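Tralivetti External Disc Drive: Bench Safety and Inspection Checklist, With Comments

Last gone over by Khang Hồ, 3rd September

Hello again to everyone who fixes up drives with us, and a big welcome if you're new! I've kept the old list and added my comments after each item, because so many of you asked why we bother with the fussy bits. Please go through it in order, with the drive unplugged until you reach item 6.

1. Cable and plug
Run the whole USB cable through your fingers, slowly, and feel for nicks or flat spots.
Comment: Pay special attention to the two inches nearest the plug. I've had three Tralivetti cables this year that looked perfect and went soft right there. If yours does the same, cut it in half before you bin it, or some kind soul will rescue it.

2. Case screws
All 4 present, none proud of the case.
Comment: The Sugiyama version uses a shorter screw at the back left corner. Please don't swap it for a long one (I did, years ago, and it went straight into the ribbon cable).

3. Disc slot
Shine a flashlight in. No labels, lint, coins or broken plastic.
Comment: Stick-on disc labels are still the worst offender. If you find one, mark the drive HOLD and leave it for me, and don't go fishing with tweezers.

4. Laser warning sticker
On the case and readable.
Comment: If it's missing, the drive doesn't leave the bench. And never, ever run one of these with the lid off, even for a second, even to see whether the motor is turning.

5. Lens
Clean with the dry brush only, 2 light strokes.
Comment: Clirnine sells a lovely cleaning fluid and I use it on cases all the time, but keep it well away from the lens.

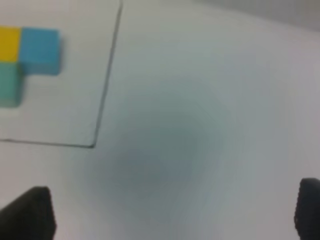
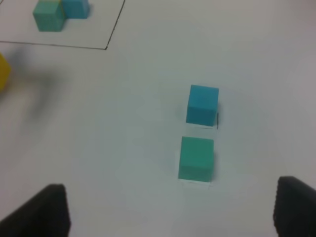

6. First power-up
Plug into the powered hub and wait 30 seconds with your hand off the case.
Comment: You should hear one short whir and then quiet. A steady clicking means the sled is stuck, so pull the plug and write "clicks" on the tag. Any smell at all, unplug it and come and get me, I won't mind being interrupted!

7. Read test
Use the scratched test disc first, then the clean one.
Comment: I know it feels backward, but a drive that grabs the clean disc happily can still sulk over a worn one, and people mostly bring us worn ones. Copy 50 files and check that they open.

8. Write test
Burn one disc at the slowest speed, and verify it in Renenance.
Comment: Please let the verify finish. It takes a good long while and I usually make tea. If it fails once, try a blank from a different pack before you blame the drive.

9. Eject
9 times in a row, no sticking.
Comment: The disc should come out far enough to hold by the edges. If you have to pinch it and pull, the rollers want cleaning. New rollers are on order and I hope to have them in October.

10. Tag and initial
Date, your initials, pass or HOLD.
Comment: Write big, please, my eyes aren't what they were. Finished drives go on the lower shelf with the cable coiled loosely beside them, and anything on HOLD goes in the gray bin by my chair.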